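Tuvance Tile and Floor Care – Frequently Asked Questions

Everything people ask us about living with stone-look tile, in one place. We love this stuff and could talk grout all day, so if your question isn't covered, send it in and we'll add it.

What is stone-look tile?

Usually porcelain with a pattern printed under the glaze to look like limestone, travertine, marble or slate. The better ranges have lots of different print faces, so you don't see the same vein turning up every second tile. Before you buy, ask how many faces the range has. It's the single best question you can bring into a showroom!

Do I need to seal it?

Glazed porcelain, no. The tile itself soaks up next to nothing, and sealer just sits on top and goes streaky. Cement grout is another matter and does well with a penetrating sealer. Real stone needs sealing too. To find out whether an old floor is due, put a few drops of water on it and go make coffee. If there's a dark spot when you get back, it's time.

How wide should the grout lines be?

For large tiles with straight-cut (rectified) edges, we like 2 mm in a dry room and 3 mm where the floor gets more movement or the subfloor is older. Tiles without rectified edges vary a little in size and want a wider joint. Please don't let anyone talk you into butting them up with no joint at all. They will chip.

Light grout or dark grout?

Dark grout draws a grid on the floor and hides dirt wonderfully. Light grout lets the tile do the talking but shows every spill near the stove. On pinkish or beige tile a warm gray is very forgiving, and so is a mid brown. Mix a little of two colors and let them dry on a spare tile overnight before you choose – wet grout looks nothing like dry grout. 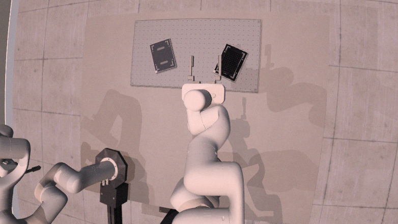 One reader wrote to say that she had gone with a brown grout two shades darker than her tile, worried about it for a month, and now wouldn't change it for anything. Her hallway gets muddy boots every day from October on, and she says a quick mop is still all it needs. She did wish she had bought an extra bag from the same batch, as the one she picked up later for a repair dried slightly redder.

That's a great tip, and it goes for tile as well. Keep a box back from the same lot, and write the lot number inside a cupboard door.

What should I clean it with?

Warm water and a small squirt of neutral cleaner. Most dull floors we hear about aren't worn, they're wearing a coat of old soap. Go over a small patch with plain hot water and a microfiber pad, and if it comes up brighter, do the whole room and cut your dose in half. Skip vinegar on real stone and on cement grout. It eats both.

My tiles have faint streaks that won't come off. Are they faulty?

Check a spare tile first. If it has the same kind of streaks, they're part of the print. If the spare is clean, you probably have grout haze left over from the installation. A haze remover made for your type of grout will usually shift it, though epoxy haze is stubborn and may take a second go.

Can I lay tile over the floor I've got?

Sometimes. The old floor has to be flat, solid and firmly stuck down. Tap all over it with the handle of a screwdriver and mark anything that sounds hollow. Watch the door clearances too, and the dishwasher, which has a way of getting trapped under the counter.

How much extra should I order?

Ten percent for a straight layout, fifteen for a diagonal or herringbone. For 100 square feet laid straight, that means buying 110.

Which of your ranges are good for beginners?

Trandivari is a friendly one, very flat and easy to cut. Barrios has a bit more texture underfoot and is lovely in an entryway. Flostness comes in big formats and really wants two people and suction cups.

Can I get samples?

Yes! Up to three at a time. Quote code 459 on the sample form and look at them on the floor, in daylight and again at night with the lamps on.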